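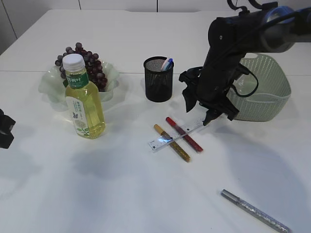 Print this message | E-mail this message

Subject: Re: Hydrangeas dropping buds on the north side
From: Shiyu Tang
To: Fodholm Growers list

Marwan Rawashdeh wrote:

> I have 40 mophead hydrangeas along the north wall of the packing shed
> and the lower buds have gone brown for the second year. The ones by
> the gate are fine. Same supplier, same mulch, planted the same week.
> I cut all of them back hard after flowering. Should I move them, or
> feed them, or give up and put in something else? Rüdiger thinks it is
> frost but we had very little of it.

Marwan,

I would look at the pruning before anything else. Mopheads set next year's flower buds on this year's wood, and a hard cut in fall takes most of them off. What is left sits low on the stem, where cold air collects. The plants by the gate may have been cut less, or they may have more shelter. Do you remember who did that end?

This year leave the old flower heads on until the worst frosts are over. Then cut each stem back to the first pair of fat buds under the old head. On a plant older than four years you can also take out one or two of the oldest stems at the base. Leave the thin ones alone until you see whether they leaf out.

I don't think feeding is your problem. We had 358 plants in the trial rows at Lillavano and the ones that got extra nitrogen made a lot of leaf and flowered worse than the rest. They were also softer going into December and we lost tips on most of them.

Water matters more than people expect on a north wall. The roof overhang keeps rain off, and the soil can be dry a few inches down when the top looks damp. Push a trowel in close to the wall and check. If it is dry, run a drip line there and put down three inches of leaf mold, kept clear of the stems.

Moving them would be my last choice. If you do it, wait until they are dormant and take as big a root ball as you can lift.

Wenjie Lei had the same browning at Granasano and may still have her notes. Wenjie, if you are reading, did yours come back the first year or the second?

Shiyu

Last updated: December, 4:15 p.m.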